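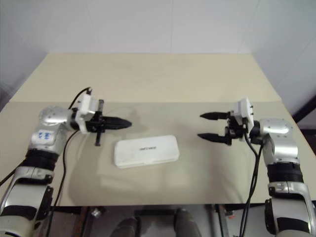
The spring I turned twenty-six I took a job weighing trucks at the Savovholm gravel pit, mostly so I could stop living in my sister's basement. I'd never given gravel a thought in my life. Then I was in a booth on stilts over a truck scale, and gravel was pretty much all I had.

You'd be surprised how fast you get snobby about it. By my second week I could tell washed pea stone from the Khokhar pit mix by the sound it made going down a chute (the Khokhar stuff rattles, it's got flat pieces in it), and I had opinions about fines. I had opinions about tarps! I'd go out to dinner with people my own age and look at the restaurant's parking lot and think, well, somebody got cheated.

The drivers all came up the same road and stopped under my window, and I leaned out and took their slips with a clothespin on a stick. They told me everything. One guy was getting divorced the whole time I worked there, a few minutes a day, in installments, and I'd be dying for the next load so I could hear what her lawyer said.

The owner was an old woman who lived in the yellow house at the top of the haul road. She came down every morning at 7 with her dog and a thermos and stood at the edge of the pit looking in, the way other people look at the ocean. Her father had opened it with a borrowed shovel loader and a loan from the feed store. She'd been offered money for the place by Sandovow, the big outfit with the green trucks, so many times that she used their letters to start the woodstove.

In April the pumps quit. We dug below the water line, so the pumps ran day and night, and when they stopped you noticed it in your teeth before you noticed it in your ears. I was alone in the booth eating a sandwich. I walked down to the bottom bench and there was already a shine spreading out over the floor of the pit, very calm, with the sky in it.

I called the house. She came down in her slippers with a coat over her nightgown, at two in the afternoon, and I remember thinking I'd never once wondered whether she slept.

"How deep is it at the sump?" she asked me.

I said I had no idea. I said I weighed trucks.

She laughed at that, sort of, and sat down on the bumper of the water truck. The repair man from Plalidik was three hours out and wanted 3,000 dollars before he'd load his van. I figured she'd yell. She'd yelled at me over a stapler. But she just kept watching the water come up around the legs of the old screening plant, and the dog went in up to his belly and drank some.

"We swam in here," she said. "When I was little it flooded all the way up to that ledge, and my father let it sit for one whole summer. He was sick and he couldn't pay for the pump. Best summer I ever had. I didn't know we were broke till I was married."

I asked how deep it got that time and she said 55 feet, and cold as a well.

The trucks were stacking up at the gate by then and somebody was leaning on his horn. I said I should probably go tell them we were closed. She said tell them whatever I wanted, so I climbed back up to the booth, leaned out with my clothespin stick, and told the first one to go home. It was the divorce guy. He wanted to know if he could come look, and I said sure, why not, park over by the sand.

When we got back down there she had her slippers off and lined up neatly on the bumper. She was in up to her shins, holding her coat up with both hands, and the dog was swimming circles around her.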